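4.2 Completion of flat-surface chores in simulation and on hardware

The preceding section treated grasping in isolation. A machine that can close its fingers on a cup has not cleared a table, and the grasp success rates usually reported for manipulation policies say little about whether a chore gets finished. We therefore scored whole chores. A chore was counted as complete only if every object or panel ended in its target region, the arm returned to its rest pose, and no contact force above the stop threshold was logged in between. Partial credit was recorded but is not used in the main results.

The Drornell suite contains 9 chores, divided between household work (clearing a counter, seating a lid, folding back a cloth, wiping to a border) and light shop-floor work (kitting small parts, aligning a sheet against a fence, moving a flat panel between stations, and similar). All of them take place on or just above a horizontal surface. We made this restriction on purpose. Flat-surface chores are commonly treated as the easy end of the problem, and a policy that fails on them is unlikely to do better inside a cupboard or under a sink.

All chores were built in Teresico, a rigid-body simulator with a rasterized renderer and one dominant light source per episode. The light position, surface texture and panel tint were drawn at random at the start of each episode and then held fixed. The policy under test, Davura, receives color images and joint positions and outputs end-effector displacements together with a finger opening command. It has no depth input. No chore-specific tuning was carried out after the training mixture was frozen, and the same weights were used in every run reported in this section.

We ran 2707 simulated episodes. Of these, 1546 were completed under the definition given above. Completion varied widely by chore. Kitting and lid seating were finished in most episodes. Panel transfer and sheet alignment were finished in well under half, and wiping to a border fell in between, with a high rate of partial credit and many overruns. Cloth folding had the lowest completion of any chore, but its failures were mostly attributable to the cloth model and we exclude it from the error analysis that follows.

The failures were sorted by the first event that made completion impossible. Three labels cover most of them. In a missed approach, the fingers close with nothing between them, or close on one side of the intended edge. In a border error, the arm stops short of a marked boundary or passes over it. In a stall, the commanded displacement stays close to zero until the time limit. Dropped objects were less common than we had assumed when the labels were drawn up. Once an object was held, it was usually delivered.

Missed approaches were concentrated in episodes where the arm's own shadow lay across the target. The effect was visible in the raw completion figures before any labeling, and it held in every chore with a flat target. Figure 6 gives the kind of view the policy has to work from. The fingers are open and there is nothing between the pads. The large beige panel and the blue-grey surface under it both carry arm-like shadows, and the one on the surface is the fainter of the two.
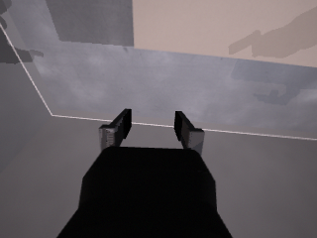
Reading time for this section: 9 min

Figure 6. Rendered view from the Teresico simulator, Drornell suite. Open gripper in front of a mottled surface with a pale boundary line; beige panel at upper right. Note the shadow on the panel and the weaker, hooked shadow on the surface below it.

Two properties of such views matter for the results. The first is that the boundary line is thin. At the input resolution used by Davura, a line of this kind is only slightly wider than the aliasing along it, and the fingers interrupt it whenever they pass in front. The policy does not appear to interpolate across the interruption. In border chores we observed that the commanded path tended to bend toward whichever visible piece of line was longer, even when the two pieces were plainly collinear. Thickening the line in the renderer removed most of the bend. We did not adopt the thicker line for the main experiment, as masking tape on a bench and the edge of a countertop are not thickened for the benefit of the machine.

The second is that a cast shadow may resemble a gripper more closely than the gripper does. The body of the gripper in our renders is matte black with almost no internal detail, so its outline carries nearly all of the available information. A shadow on a plain, light panel has a comparable outline and often better contrast with its background. We tested whether this was the cause of the missed approaches by rerunning the failed panel-transfer episodes with shadow casting disabled for the arm only. Object and panel shadows were left on. A majority of the reruns completed. When arm shadows were kept and the gripper was rerendered with a light finish, the gain was smaller but in the same direction.

Stalls had a different source. They occurred mainly after a correct approach, with the fingers open and in reach of an edge, and were most frequent when the panel and the surface had similar brightness. Adding a small random displacement after a fixed period without motion resolved many of the stalls. It also caused new border errors, so the net change in completion was slight. We report the unmodified policy throughout.

Hardware trials

The hardware trials were conducted at the Brophy workshop in June, using the same chores except for cloth folding. A total of 257 trials were scored. The bench was lit from one side during the morning trials and by overhead lamps in the afternoon. We did not control for daylight beyond recording which condition applied.

Completion on hardware was lower than in simulation for every chore, and the ordering of the chores was largely preserved. Kitting remained the strongest. Panel transfer was poor under side light and moderate under overhead lamps, in agreement with the shadow result above. Sheet alignment was worse than the simulation predicted under both lighting conditions. We attribute this to compliance in the finger mounts, which Teresico does not model: the pads contact the sheet at a slight angle, the sheet rotates, and the policy then corrects the rotation by pushing harder against the fence.

Time to completion was also recorded. Across the household chores the arm took several times as long as an untrained adult working at an ordinary pace. This ratio improved little when the velocity limit was raised, as much of the time was spent in short corrective motions close to the target. Raising the limit further increased the number of force stops.

Interventions deserve a separate remark. An operator was present for all trials and was instructed to intervene only on a force stop or on a risk of damage to the bench. Any intervention ended the trial as a failure. In informal use, where the operator was allowed to nudge a panel back into place and let the arm continue, nearly all chores were eventually finished. Reports that count such runs as successes will give a considerably more favorable picture than ours, and we suspect that some of the disagreement in the literature about the readiness of these systems comes down to this point of scoring.

Implications for readiness

On the evidence of this section, we would describe the tested system as usable for kitting and lid seating at a fixed station with diffuse light, and as not usable for unattended panel or sheet handling. For household chores the answer depends on how much attention a person in the room is willing to give. A counter that is cleared correctly a little more often than not still has to be checked each time, and the check takes nearly as long as the clearing.

The shadow-related failures look tractable. Lighting can be altered at a workstation, and training with stronger variation in arm shadow is inexpensive in simulation. Thin-boundary errors are harder to address without more input resolution or some memory of where the line was before the fingers covered it. Davura in its present form has neither. Section 4.3 examines a variant with a short image history, evaluated on the border chores only.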